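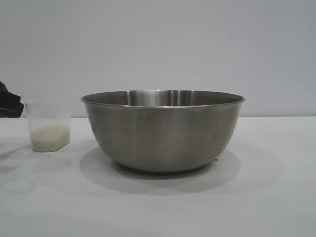 O copo com arroz cru, a tigela de aço inox e, à esquerda, a garra da Sana.

Cuidar de um robô que despeja arroz

28 de julho de 2018

A responsável pela célula chega antes de todo mundo e a primeira coisa que faz é passar a mão na mesa. Procura grãos. "Se eu acho arroz aqui de manhã, alguém mexeu na máquina depois que eu fui embora", explica. Raramente acha só um.

A célula se chama Sana, nome que já veio escrito na etiqueta do armário elétrico e que ninguém na Palmont teve energia para trocar. Fica no galpão da rua Sandoval, nos fundos, atrás de uma porta que precisa ser levantada um pouco para fechar. Tem um braço, uma garra, uma mesa branca e uma parede cinza. A tarefa é pegar um copo plástico com arroz e virar o conteúdo numa tigela. Um adulto aprende isso em uma tentativa e uma criança, em duas, contando a vassoura. A Sana levou de março até agora para fazer de um jeito que a técnica aceita chamar de "apresentável".

Ela pediu para não ter o nome publicado. Alegou que a família pensa que ela trabalha com coisa mais complicada.

"O pessoal visita e quer ver o robô. Eu passo o dia olhando para a mesa", diz. A mesa foi a primeira peça a dar trabalho. Chegou nivelada, segundo a nota fiscal. Apoiada no piso do galpão, pendia dois milímetros para o lado do corredor, o que não incomodaria ninguém numa cozinha. Só que o braço foi aparafusado num pedestal separado, e o pedestal estava no prumo. "Ele descia certinho até onde a mesa deveria estar. Num canto chegava cedo, no outro chegava tarde. Quando chegava cedo, a gente ouvia."

A solução foram calços de latão sob os pés, uma régua de nível emprestada e uma tarde inteira agachada. Hoje há um risco de tinta em cada porca. Se o risco desalinha, ela sabe que alguém arrastou a mesa para varrer. A limpeza foi avisada. A limpeza respondeu que o arroz não era dela.

A rotina da manhã está numa folha presa por dentro da porta do armário. São cinco itens, e ela recita sem olhar: soprar os dedos da garra, conferir o aperto dos parafusos do flange, mandar o braço à posição de referência, tocar o pino de calibração, fazer um ciclo com o copo vazio. Só depois entra arroz. O ciclo com o copo vazio é o que os colegas mais pulam e o que ela mais defende. "Copo vazio não suja nada. Se o braço resolver ter uma ideia, que tenha com o copo vazio."

O toque no pino é feito com o Flullivlow, o programa interno que guarda as posições do braço. A técnica fala dele como se fala de um cunhado. O programa calcula bem, avisa mal e salva os arquivos com a hora do servidor, que está errada. Já aconteceu de ela carregar a calibração da véspera achando que era a do dia. O braço foi buscar o copo ao lado do copo, fechou os dedos no ar com muita convicção e despejou nada na tigela, no tempo exato.

"E o programa deu o ciclo como concluído. Tecnicamente ele tinha razão."

Desde então ela anota num caderno, a lápis, o número que aparece na tela depois do toque. Perguntei se não dava para automatizar. Ela me olhou com alguma paciência e disse que o caderno nunca tinha perdido a hora.

O copo merecia um capítulo próprio. Plástico transparente é uma escolha boa para gente, que enxerga quanto falta, e ruim para quase todo o resto. A câmera de cima, que deveria confirmar onde ele está, via ora o copo, ora a mesa através do copo, ora uma lâmpada. Tentaram fita colorida na borda. A fita resolveu a visão e estragou a pega, porque acrescentava um degrau justamente onde os dedos encostavam. No fim a fita saiu e mexeram na luz: duas luminárias, uma de cada lado, com difusor, e cortina na janela. A posição dos suportes está marcada na parede do lado de fora da célula, com caneta, e a marca diz NÃO em maiúsculas.

A força da garra foi o capítulo seguinte. Aperto de menos, o copo gira na hora de inclinar e o arroz cai onde quer. Aperto de mais, a parede do copo cede e a boca deixa de ter a forma que o programa imagina. A técnica achou o valor do jeito antigo. Ficou repetindo a pega, subindo um pouquinho de cada vez, com uma pilha de copos amassados crescendo no chão. Quando pergunto qual é o número, ela diz que é um número que vale para este copo, deste lote, e que no lote seguinte começa tudo outra vez. "O fornecedor jura que é igual. Eu guardo um do lote velho na gaveta para mostrar a ele."

A tigela, por comparação, é uma santa. Larga, aberta em cima, pesada o bastante para não sair do lugar quando o arroz bate. Trocaram por ela uma tigela menor, que escorregava a cada despejo e obrigava alguém a ficar recolocando. Alguém quer dizer ela. O único defeito do inox é o reflexo: as faixas de luz no fundo confundiam a rotina que verifica se há arroz lá dentro, e a Sana chegou a parar diante de uma tigela vazia, convencida de que estava cheia. Baixaram a exposição da câmera. A rotina agora só se engana no fim da tarde, quando esquecem a cortina aberta.

O conserto de que ela mais gosta de falar custou o preço de um saco de abraçadeiras. Em algum momento, perto dos 900 ciclos, o punho começou a hesitar durante a inclinação. Um soluço, sempre no mesmo ângulo. A assistência sugeriu, por telefone, trocar o redutor. A técnica pediu um dia. Desligou tudo, pôs o cadeado na chave geral, soltou a capa do punho e ficou girando o eixo na mão. Girava liso. Então foi olhar o cabo da garra, que corria por fora do braço, e viu que ele esticava antes do fim do movimento e puxava o conector.

"O redutor estava ótimo. O cabo estava curto. Alguém montou curto para ficar bonito." Ela admite, depois de uma pausa, que esse alguém tinha a chave do armário e gostava muito de abraçadeira.

Refez o percurso com uma folga generosa na altura do punho. Ficou feio. Aproveitou para trocar o conector, que tinha um pino cansado, e escreveu na folha da porta um item novo, que depois riscou e fundiu com o dos parafusos, já que os dois se fazem com a mesma escada.

Arroz, ela insiste, é um material pior do que parece. Solta um pó fino que se junta nas guias dos dedos e vira, nas palavras dela, "uma pasta de respeito" quando encontra a graxa. Por isso as guias levam lubrificante seco, e só depois de limpas com pincel. Ar comprimido, apenas de longe e com o bico virado para fora; de perto, o grão entra onde a escova não alcança. Na primeira desmontagem da garra, ela tirou de dentro da carcaça um grão inteiro. Guardou num saquinho de amostra, com data. O saquinho está colado no caderno.

A próxima revisão grande será aos 1.000 ciclos, número escolhido porque é redondo e porque era preciso escolher algum. Ela pretende abrir a garra de novo, medir a folga dos dedos, trocar as almofadas de contato e conferir se a mesa continua onde deve. A Palmont quer saber quanto tempo a célula vai ficar parada. Ela respondeu que cerca de uma manhã, e já pediu a semana.

Antes de eu sair, a técnica quis mostrar um ciclo completo. Fez o vazio primeiro, como manda a folha. Depois encheu o copo até o terço de baixo, pôs no lugar, conferiu a cortina e apertou o botão. O braço veio, pegou, virou e devolveu o copo à mesa. Na tigela ficou o arroz. Fora dela, três grãos, que ela recolheu com a ponta do dedo, olhou contra a luz e pôs no bolso do jaleco.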